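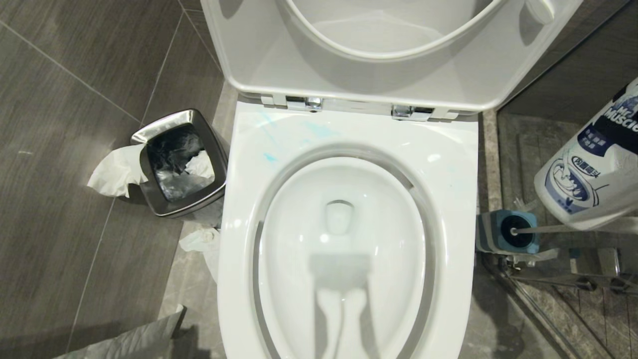 Wann ist ein Patentanspruch zu unklar, um Bestand zu haben?
Wenn die Fachperson auch mit Beschreibung und Zeichnungen nicht feststellen kann, welcher Gegenstand geschützt sein soll. Mit dieser Begründung hat das Beschwerdegericht im April die Entscheidung der Vorinstanz im Streit zwischen Volmont und Tekby bestätigt.

Das Patent von Volmont betrifft ein Verfahren zur Steuerung von Dosierpumpen in Abfüllanlagen. Streitig waren die Ansprüche 2 und 7, die beide auf ein "Mittel zur selbsttätigen Anpassung des Förderdrucks" Bezug nehmen. Die Patentschrift umfasst 124 Absätze. Nach Auffassung des Gerichts beschreibt keiner davon, wie dieses Mittel aufgebaut ist oder nach welcher Rechenvorschrift es arbeitet. Absatz 122, auf den sich Volmont in beiden Instanzen gestützt hatte, nenne lediglich das gewünschte Ergebnis - nämlich einen gleichbleibenden Druck am Auslass.

Volmont hatte die Klage vor zwei Jahren eingereicht, zunächst nur gegen Tekby. Später wurde sie auf den Händler Buden erweitert, der die beanstandeten Pumpensteuerungen vertreibt. Die Vorinstanz erklärte die beiden Ansprüche für unbestimmt und wies die Klage gegen beide Unternehmen ab, ohne die Verletzungsfrage zu prüfen.

In der Beschwerde argumentierte Volmont, eine Fachperson wisse ohne weitere Angaben, welche Regler für den Zweck in Frage kämen. Das Gericht folgte dem nicht. Allgemeines Fachwissen könne eine vorhandene Offenbarung ergänzen, eine fehlende aber nicht ersetzen. Auch das von Volmont vorgelegte Gutachten ändere daran nichts. Es zähle mehrere gängige Reglertypen auf, stelle aber keine Verbindung zwischen ihnen und dem Wortlaut des Anspruchs her.

Die Entscheidung fiel nicht einstimmig. In der abweichenden Meinung heißt es, die Mehrheit stelle zu hohe Anforderungen an die Beschreibung bekannter Bauteile. Ein Blockschaltbild in der Zeichnung zeige den Regler samt Ein- und Ausgängen, was für einen Fachmann der Regelungstechnik ausreiche. Die Mehrheit hält dem entgegen, das Schaltbild enthalte an der entscheidenden Stelle nur ein beschriftetes Rechteck.

Nicht betroffen sind die übrigen Ansprüche des Patents. Sie sind Gegenstand eines getrennten Verfahrens, das Volmont gegen den Anlagenbauer Benjelloun führt. Dort geht es um die Anordnung der Sensoren, die in der Patentschrift ausführlicher dargestellt ist. Ein Termin zur mündlichen Verhandlung steht noch nicht fest.

Die Kosten der Beschwerde trägt Volmont. Über die Erstattung der Anwaltskosten von Buden muss die Vorinstanz noch gesondert entscheiden - der Händler hatte seinen Antrag erst nach Abschluss der ersten Instanz beziffert. Volmont kann innerhalb der gesetzlichen Frist eine erneute Prüfung durch den vollbesetzten Spruchkörper beantragen.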